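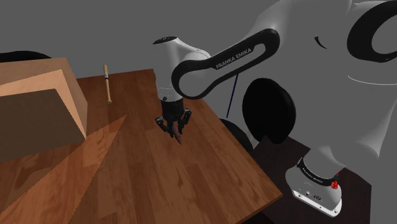

**Notice to All Kitchen Personnel, Ploddale Refectory**

The Office of Provisions wishes to inform staff that the Founders' Supper will take place on Thursday in the lower hall. Attendance is expected to reach 200. The menu will be onion soup, dark bread, baked apples, and the Wellamine dumpling, prepared according to the house recipe.

Staff are reminded that the house recipe is kept in the blue ledger. It is not to be removed from the pantry, copied, or read aloud in the presence of suppliers. The ledger may be consulted between six and seven in the morning.

The recipe calls for flour, cold butter, sour cream, salt, and one further item, which is entered in the ledger as "the usual." The Office has received several inquiries about this entry. Senior cooks who knew its meaning have retired, and the Office's letters to them have been answered politely and without detail. Until further notice, "the usual" is to be understood as nutmeg.

**First Amendment**

Following the trial batch, the Office withdraws its guidance on nutmeg.

The trial produced 92 dumplings, of which the tasting panel ate four. The panel's written remarks have been placed on record. One member described the dumplings as "sound." Another asked whether they were for sale elsewhere. The third wrote only that her grandmother had worked in this kitchen and that she would prefer not to continue.

The Office has since reviewed the purchase books for the years in which the dumpling was thought to be at its best. These show regular deliveries from Te Moana, a small grocer on the harbor road, now closed. The deliveries are listed by weight and price. The goods are not named. In September of each year the weight doubles, and in the margin a clerk has drawn what may be a leaf.

Staff with knowledge of leaves are invited to present themselves at the pantry door.

**Second Amendment**

The Office thanks the 11 members of staff who presented themselves. Their suggestions were sorrel, lovage, celery tops, bay, young nettle, and, in five cases, dill. Small batches were made with each. The celery tops were well received by the night porters, who were not on the panel and should not have been in the kitchen.

It has been put to the Office that the dumpling was never especially good, and that diners of the time were hungry. The Office has considered this view. It notes that account book 30 contains a letter from a guest of the old Grudinik Hotel, who walked to Ploddale in sleet for a second plate and was turned away at the door. The letter is courteous throughout. The guest asks whether a plate might be set aside should she come again, and gives the hour of her train. A reply was drafted on the back and, as far as the Office can determine, never sent.

The Office does not consider that hunger alone accounts for the letter.

**Third Amendment**

On the evening before the supper, the assistant responsible for the stockpots was found to have made dumplings without authorization. When questioned, the assistant stated that the water had been salted for soup, that the onions had already been in it for most of the afternoon, and that it had seemed a waste to boil a second pot. Asked what had been added under the heading of "the usual," the assistant replied that nothing had been added. The dumplings had been cooked in the usual pot.

The panel was called back from its dinner. Its members ate standing, at the counter, and submitted no written remarks. The member whose grandmother had worked in this kitchen asked for the ledger and sat with it for a while by the stove.

The entry for Te Moana has been reviewed again. The Office now believes the deliveries to have been onions. The drawing in the margin remains unexplained.

**Final Instructions**

The Wellamine dumpling will be cooked in the onion water. The soup will be served after it and not before. Cooks are to prepare 489 dumplings, this being the largest number the pots will hold in two rounds.

One plate is to be set aside at the end of the long table nearest the door, covered, and kept warm until the last train has gone. It is not to be offered to the night porters.

The blue ledger has been returned to its shelf. The entry has been left as it was written.

*Office of Provisions, Ploddale*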